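5.3 Working Rules for Hand-Held Gripper Sessions

This section applies to all Nudska hand-held grippers used on a shared table, with one operator or two. It assumes the firmware has been updated and the fingers have been fitted as described in section 4. Sites that follow the Brilturdale lab code must also keep the sign-in sheet for each session.

Before you start

1. Check the fingertips. The tips must sit flush on the finger body with no gap at the base. Replace a tip that has split or turned hard. Always replace both tips on a gripper together.

2. Squeeze and release the trigger ten times. The fingers should open to the full stop every time. If they hang partway, clean the slide (section 7.1) and try again.

3. Wipe the lens with the dry cloth supplied. Do not use glass cleaner.

4. Clear a working area on the table at least 40 cm deep. Plants, paperwork and other everyday items may stay on the table outside this area. Do not move them once recording has begun.

5. Put out the objects named on the task sheet. Tubes, bottles and jars must be closed. Sealed containers of liquid are allowed up to the weight limit in Appendix B - glass is not.

Note: Cable ports in the tabletop should be shut during a session. Small caps and screws fall into them easily.

Two operators at one table

6. Agree on who goes first. The second operator keeps both fingers open and the tool still until the first operator has let go of the object.

7. Stay on your own side. If you need an object on the far side, ask for it to be passed or wait for your turn. Do not reach across the other person's arm.

8. Never grip the other tool, its housing or the operator's hand, even lightly. The closing force is enough to bruise a finger.

9. When picking up a tube that is lying down, bring the tips in across the narrow width. Press down only as far as needed to get the tips past the middle of the tube. Pushing harder bends the finger mounts and the damage is not covered by the warranty.

10. Set the object down before you release it. Dropped objects count as a failed attempt and must be marked as such in the log.

CAUTION: Roll sleeves above the wrist and take off loose bracelets. Fabric can be drawn into the slide.

CAUTION: Stop at once if you hear clicking from the housing. Do not open the housing yourself. Return the tool to the Girnwood service desk with a completed fault card.

Breaks and service

Take a break after every 2 task sheets. Operators who feel strain in the thumb or wrist should stop for the rest of the session and tell the supervisor.

Each gripper keeps a count of closing cycles, shown on the status page. Service is due at 2000 cycles. A tool that has passed this number may be used to finish the current task sheet and must then be tagged. The Wilczyńska finger set has its own service table; see form 2573.

At the end of the session, leave the fingers open, switch the tool off and hang it in its cradle with the tips facing down. Return all objects to the bin they came from.
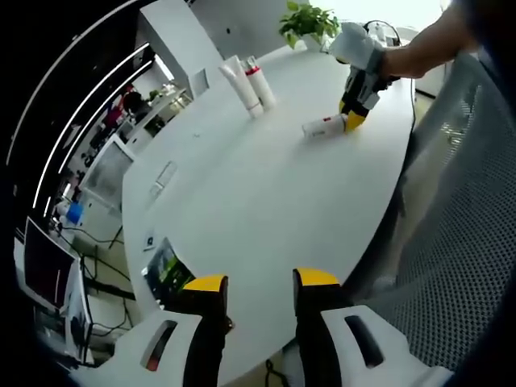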